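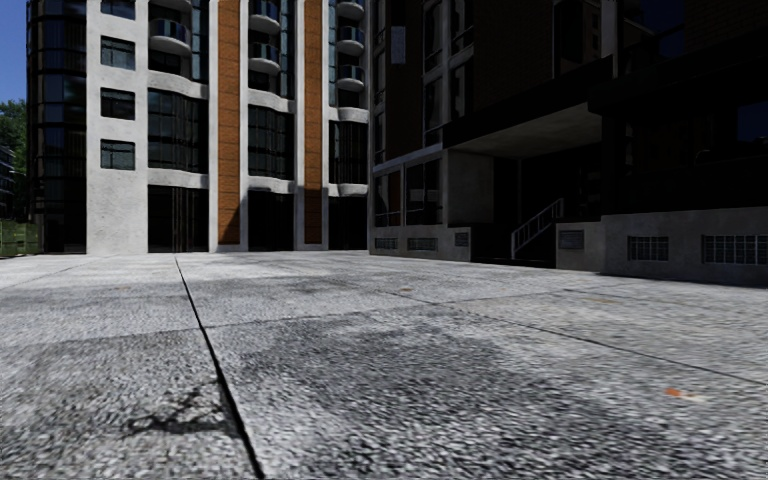

# How a Book Gets Its Index

Turn to the last pages of a nonfiction book. If the book is a long one, you will probably find a list of words in small type, with numbers after them. This list is called the index. It tells you which pages to read if you want to know about one particular thing.

An index is different from a table of contents. The table of contents is at the front. It lists the chapters in the order they come. The index is in alphabetical order, and it lists topics, people and places that may turn up in several chapters.

## The parts of an index

Each line in an index is built from a few standard parts.

**Heading.** The word or name you look up, such as *bridges*.

**Locator.** The page number, or numbers, where the topic is found. A locator can be a single page (31) or a range (31–34). A range means the topic continues across all of those pages.

**Subheading.** A smaller topic under a heading. Subheadings are usually set in from the left edge.

**Cross-reference.** A direction to look somewhere else in the index. There are two kinds. *See* sends you to a different word that is used instead. *See also* sends you to a related word with more information.

Look at these lines from the index of *The Roads of Betberg*, a history book for young readers:

- bridges, 12, 40–43
 - repair of, 42
 - stone, 12, 41
- cars. *See* motor vehicles
- Grundell (town), 5, 88
 - market in, 88
 - *see also* markets
- motor vehicles, 97–109

A reader who looks up *cars* finds no page numbers. The *see* reference sends that reader to *motor vehicles*, and the pages are listed there. A reader who looks up *Grundell* gets two pages at once, plus a suggestion to try *markets*.

## Who writes it

The person who makes an index is called an indexer. Sometimes the author does the job. Often the publisher hires someone trained for it.

Fuad Dinsa is an indexer for Wubshet, a publisher of history and science books. He cannot begin until the pages have been laid out, which means that every word and picture has been put in its final position. If a paragraph later moves from page 60 to page 61, the index will be wrong.

His longest index so far was for an encyclopedia of rivers with 852 pages. *The Roads of Betberg* was much shorter.

## The steps

1. **Read the pages.** The indexer reads the whole book. This includes captions, maps and notes.
2. **Mark the topics.** On each page, the indexer decides what a reader might want to find again. A word that is only mentioned in passing is left out. If a page says "the mayor ate an apple," the index does not need an entry for *apples*.
3. **Type the entries.** Each topic is typed with its page number. Dinsa uses a program called Zestex, which puts the entries in alphabetical order as he works.
4. **Choose the headings.** An author may write *cars* in one chapter and *automobiles* in another. The indexer picks one heading and adds cross-references from the others.
5. **Divide long entries.** A heading followed by fifteen page numbers is hard to use. Dinsa adds subheadings when a heading has more than 5 locators.
6. **Check and trim.** The publisher sets a limit. For the Betberg book, the limit was 400 lines. The first version was too long, and some small entries had to be combined.

## Can a computer do all of it?

A computer can find every page where a word appears. That list is called a concordance, and it is made very quickly. It has two problems. It includes pages where the word is not important, and it misses pages where the topic is discussed in other words. A page on wheels, engines and gasoline may be about motor vehicles and never use the term.

Computers are good at sorting and at catching mistakes – a page number higher than the last page of the book, for instance. Deciding what a page is about still takes careful reading.

## Word-by-word and letter-by-letter

There are two ways to put an index in alphabetical order. In word-by-word order, the space between words counts, so *New York* comes before *newborn*. In letter-by-letter order, the space is ignored, so *newborn* comes before *New York*. Both are correct. An index should use the same one from beginning to end.

## Make an index

Choose a notebook or a report you have already finished, at least ten pages long.

- Number the pages.
- Read each page and write its main topics on cards, one topic to a card, with the page number.
- Put the cards in alphabetical order.
- Join cards that have the same topic.
- Add at least one *see* reference and one *see also* reference.
- Copy the list onto a clean sheet.

Give the notebook to another person and ask a question that is answered in it. The person should use only the index to find the page. If the search fails, write down the word that was looked up first and add it as a heading or a cross-reference.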